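Leather care: your questions, answered with some doubt

I run a small upholstery repair shop in Tinton, and I get asked the same things every week. My answers won't please everyone who sells leather products.

Do I need a conditioner?

Probably less than you've been told. Most modern sofas have a clear coat over the colour, so cream from a jar mainly sits on top and gets on your clothes. A damp cloth and a drop of mild soap will do for the weekly wipe. Pale leather shows grubby marks sooner, and headrests cop the worst of it from hair and skin oil.
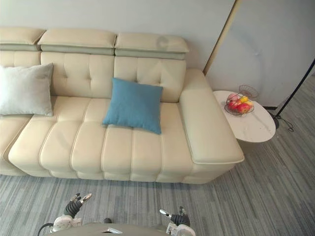 What about the 60-dollar kits?

I tried 2 of them on offcuts, side by side with plain soapy water. My colleague Theresia Berchtold couldn't pick which was which, and neither could I. Buy one if you like the smell.

Is "genuine leather" a sign of quality?

No. It tells you there's leather in it somewhere. Ask which panels are hide and which are vinyl, and get the answer in writing. If the salesperson goes vague — and plenty do — walk out.

Can I fix a scuff at home?

Sometimes. Try the soapy cloth first, then stop and let it dry before you judge it. Coloured balms rarely match, whatever the tin says, and a bad match is dearer to undo than the scuff was to leave alone. 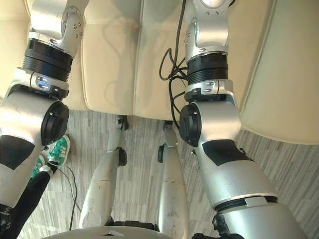 If you must use one, test it on the back near the floor and look again in daylight the next morning. Shop lighting flatters everything.

Does a five-year stain warranty help?

Read the exclusions. Body oils, dye from jeans and "build-up" are commonly left out, and those are what I get called about. Bring me the paperwork on a Tuesday and I'll go through it with you for nothing.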